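Equipment Planning for a Bench-Top Pick-and-Place Cell

Project report, section 4: Procurement and budget
Prepared by Florante Mangubat and Efren Aquino
12 September 2021

4.1 Starting point

The department approved a ceiling of $3000 for all equipment except the arm, which was already on loan from the Relldale teaching lab. The ceiling had to cover the gripper, the wrist camera, the work surface, mounting hardware, test objects and spares. Software was excluded, as everything we run is free for student use.

Our first parts list, drawn up in April, exceeded the ceiling. Most of the excess came from the parallel gripper quoted by Calteck, which was priced with its own controller. Our arm already supplies power and a data line at the flange, so the controller would have gone unused.

4.2 Gripper selection

Two candidates were compared: the Calteck unit and the Pullus soft-finger kit. The criteria were price, mass at the wrist, lead time, and cost of replacement fingers. Grip force was treated as pass/fail. The test objects are light, and both units passed on the data sheet.

The Pullus kit was selected. Its lead time was 9 days, and replacement fingers are sold singly. Fingers are the part most likely to wear, so a line for spares was entered at $250 — this was the one item our adviser asked us to raise after the first review.

4.3 Camera and mounting

A small fixed-focus camera was chosen over a depth camera. The depth unit would have taken a large share of the remaining budget, and its minimum working distance was longer than the gap between the wrist and the table at the grasp position. The bracket was printed in the department workshop and charged at material cost, around $54 with reprints.

4.4 Work surface and test objects

A plain matte white surface was specified. Glossy tops were ruled out due to reflections under the room lights. Test objects were limited to solid-color blocks and a woven basket, all bought from Catacutan, a local craft supplier. Buying locally avoided a shipping charge higher than the cost of the goods.

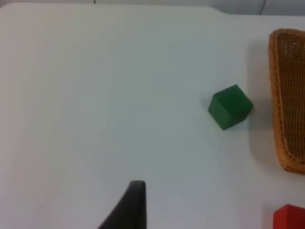
Lighting was left out of the original budget, and this was an error. Shadows beside the objects change with the position of the light, and a threshold set for one condition does not carry over to another. A diffuse lamp on a fixed stand has been added to the list for the next purchase round.

4.5 Open items

The lamp has not been ordered. A second camera bracket is needed as a spare. Cable routing along the arm currently uses reusable ties, and a proper sleeve should be priced before the final report. Efren Aquino holds the receipts and the current version of the parts list.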